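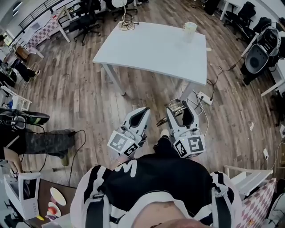

October
By Maite Cantero

I met Ortuño at twenty past six in the morning, which was his idea and absolutely not mine. He runs the bakery on the corner in Drusdale, the one with the green awning and the bench outside where people sit with their dogs, and he said if I wanted to talk about rye bread I'd better come while there was still some in the building. So I came. I had a thermos with me and he looked at it like I'd brought a sandwich to a restaurant.

"Put that away," he said. "I'll make you a real one."

He did, and it was great, and I drank it leaning on a flour bin while he shaped loaves and talked over his shoulder. I've been buying his Jorico loaf for years (dark, a bit sour, caraway in the crust) and I'd always assumed it was named after a town or a grandfather. I asked.

"It's a dog," he said. "My first boss had a dog called Jorico. The dog ate the test batch, the whole thing, and he was fine, so we put it on the shelf."

I laughed so hard I got flour on my notebook. He kept shaping.

Ortuño started in bread at a big plant outside Wultgate, on the night shift, feeding trays into a tunnel oven. He lasted 17 months. "You never touched the dough," he told me. "You touched the trays. I could tell you everything about those trays." After that he found the boss with the dog, in a shop so small that two people couldn't pass each other behind the counter without one of them backing into the proofing room, and he stayed until the old man retired.

I wanted to know about the starter, because everybody who bakes at home wants to know about the starter! Mine is in a jam jar and I fuss over it like a sick parakeet. His lives in a bucket with a dinner plate on top.

"People write to me and say it's dying," he said. "It's hungry, that's all. Feed it twice and wait a day. If it smells like nail polish, feed it again. If it's pink, throw it out."

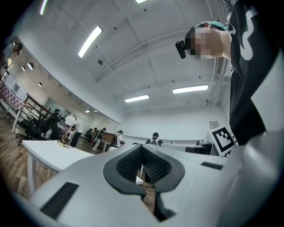 He's the same about flour. I had a whole list of questions on protein content and stone milling and he answered most of them with a shrug. He likes his rye medium ground, he buys it from a mill up the valley, and when the mill is late he buys it from somebody else and the bread comes out a little different for a week. Do customers notice?

"One lady notices," he said. "She comes in and says, 'You changed it.' I say yes. She buys it anyway."

What he does care about, and he put down his scraper to tell me this, is water. Rye needs a lot more of it than people think, and it ought to feel wrong. Wet cement, he said, or that clay you get at the edge of a pond. If you're coming from white bread your hands will tell you to add flour, and you have to ignore your hands and go wash them. I've been adding flour for three years, so that explains my bricks.

The other thing is patience after the bake. He won't sell a Jorico until the next day, and if you cut one warm he'd rather not hear about it. The inside is still setting and you'll gum up your knife. I admitted I've cut every single one I ever baked while it was warm, standing at the stove with butter ready, and he closed his eyes for a second.

We talked a bit about money too, which I hadn't planned on. The oven he has now is secondhand, from a pizza place that closed, and last year he baked 2,588 rye loaves in it. He knows because his daughter put the orders in a spreadsheet and read him the total over dinner. "I thought it was more," he said. "It felt like more." His best day was the one before Thanksgiving, when he sold 119 and had to take the one he'd set aside for his own family back out from under the counter. They ate rolls.

Would he ever get a bigger place? He's been asked, there's an empty storefront over by the pharmacy with proper parking. He went to see it and didn't like the floor. I waited for a longer answer and there wasn't one, he'd already gone to check the oven.

By half past seven the door was open and a man in a bike helmet was asking for six rolls and a seeded baguette, and I was in the way. Ortuño wrapped a loaf in brown paper and pushed it at me across the counter.

"Yesterday's," he said. "You can cut it now."

I had it with butter and a lot of salt as soon as I got home. The rest went in the freezer, sliced, with parchment between the slices like he told me.

We use cookies to remember your settings. By continuing to read you agree to our cookie policy. Accept

Contact | © Maite Cantero | Back to top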